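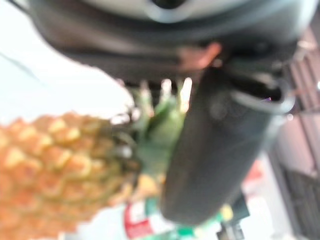 4 Setting up the water softener

4.1 Before you start

Read this section through once before you cut any pipe. The Prusance 2159 must be fitted after the main stopcock and after the branch to the outside tap. Keep one unsoftened cold tap in the kitchen for drinking.

You will need two adjustable spanners, a pipe cutter, PTFE tape, a bucket and a hardness test strip from the accessory bag. The bypass kit is sold separately in some areas.

CAUTION: Do not fit the softener where the temperature can fall below freezing. Frost damage is not covered by the guarantee.

4.2 Connecting the pipework

1. Turn off the main stopcock and open the lowest cold tap in the house until the flow stops.
2. Stand the cabinet on a firm, level floor. Allow enough room above it to lift the salt lid fully.
3. Fit the bypass valve to the back of the control head. The arrows on the valve must point in the direction of flow.
4. Connect the inlet hose, then the outlet hose. Tighten by hand, then give each nut a quarter turn with the spanner.
5. Push the drain hose onto the drain elbow and fix it with the clip supplied. Run it to a standpipe or gully, leaving an air gap at the end.
6. Fit the overflow pipe to the side of the cabinet. It must fall all the way to the outside wall.

Note: The overflow has no pump behind it. Do not join it to the drain hose.

4.3 Filling and first rinse

1. Set the bypass valve to BYPASS and open the stopcock slowly. Check each joint for leaks.
2. Run a cold tap until the water is clear, then close it.
3. Turn the valve halfway towards SERVICE. Wait until the hissing stops, then turn it fully.
4. Pour 4 litres of water into the salt cabinet. Do this on first use only.
5. Add tablet salt up to the line. Do not use table salt or rock salt.
6. Plug in the power supply and hold RINSE for 3 seconds. The display shows R1 while the rinse runs.

CAUTION: Do not switch the unit off during a rinse. If the power fails, the rinse starts again from the beginning when it returns.

4.4 Setting the hardness

1. Dip the test strip in water from the unsoftened tap and compare it with the chart on the packet.
2. Press MENU until HARD appears.
3. Use the arrow keys to enter the value, then press OK.
4. Set the clock. Regeneration begins at 2 a.m. unless you change it (see 5.2).

Note: Homes with a hot water cylinder may not notice soft water at the hot taps until the stored water has been used.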